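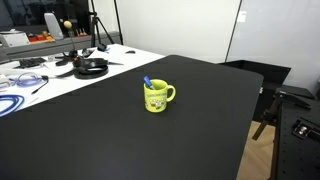
Permanent markers dry out faster when they are stored with the tip up. The ink settles away from the felt, and the first few strokes come out gray. A mug is fine for ballpoints and pencils. A bright one, like this yellow-green mug with the cartoon characters, is easy to find on a black tabletop. Keep markers flat in a drawer or a shallow tray.

## Bringing one back

- Cap it tightly and leave it tip down for 24 hours.
- If it still skips, dip the tip in rubbing alcohol for a few seconds, cap it and wait an hour.
- Water-based markers get warm water instead. Blot on a paper towel.

## Marker on the wrong surface

Rubbing alcohol takes permanent ink off glass, glazed tile and most metal. Test painted wood first. For whiteboards, go over the old line with a dry-erase marker and wipe while it is wet.

Label freezer bags before filling them.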